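Term Project Report: Teaching an Arm to Service a Desktop PC
Robichaud stream, second-year mechatronics

So our group drew the computer job, and I was pretty happy about it, having pulled apart plenty of old PCs in Mum's garage. I figured I knew what was hard about them. I did not!

The brief was to get the arm moving memory and processors between an open desktop and a fixture plate, with one of us driving it and every run recorded. Later the recordings train a policy, and the policy has a go by itself. We called ours Wolodico (long story, it was on a whiteboard when we moved in).
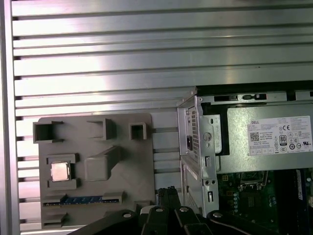

I spent most of August on the plate. My first version had pockets cut to the exact size of the parts, and you had to be dead square to get anything in. Adding a bit of slope to the edges helped more than any code I wrote all term. We ended up with 2,400 usable runs out of 3,000, and most of the ones we threw out were from that first plate.

Driving is a weird skill. You lose your sense of depth completely, and your elbow wants to do things the arm can't. I got better once I stopped watching the arm itself and just trusted the wrist view — my marker thought I was being stubborn about that, but the times dropped.

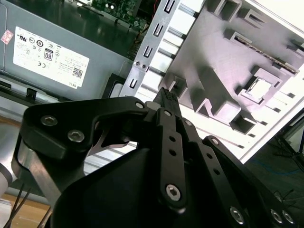 Collisions were the other headache. There's a lot of folded metal in a PC case and the fingers are wider than you think, so we wrote a speed limit that kicks in near the chassis. It's clunky and I'd redo it. I'd also do the last 300 runs with the case turned a different way, as the policy got far too used to one angle.

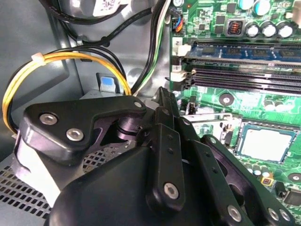 Stanisława Michalski

Memory was the part I liked best. Lining up with a slot takes patience, then you've got to push harder than feels polite. The policy learned the lining up nicely and was hopeless at the pushing, so force sensing is top of my list for next term.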